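Most cafés that still put out coasters put out the wrong number of them. I have worked in and around small cafés for 14 years, and I think a table should have one coaster for every drink on it or none at all.

The usual argument against coasters is that modern tabletops don't need them. The sealed black tops that Drendomus sells will take a hot mug without a mark, and a cloth deals with the rings. I accept that. When we refitted the place in Brallton we bought 10 of those tables and stopped buying coasters for a year. Customers put paper napkins under their glasses instead, and we got through far more napkins than before. People like to have a place to set a drink down.

So the coasters came back, but only with cold drinks. I thought this was sensible at the time. I now think it was a half measure, and it looks like one.

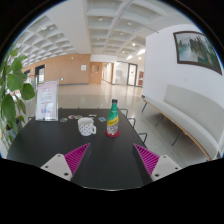
*Coaster under the bottle, none under the mug.*

A customer sitting down to that will wonder whether the mug should be on the coaster, and some will swap them over. Others will move the bottle to the bare table and use the coaster for their phone. A second coaster would settle it, and a set of 60 cost us less than a box of decent tea.

I feel the same about the sign holder. Clear acrylic is fine, and it belongs at the far corner, out of reach of elbows. What I object to is small print. If a sheet can't be read from the chair, it is taking up room that a plate could use. Ours in January had three offers on it, and customers still asked at the counter what the offers were.

Stickers I would leave alone. They are cheap, children like them and they go home in pockets.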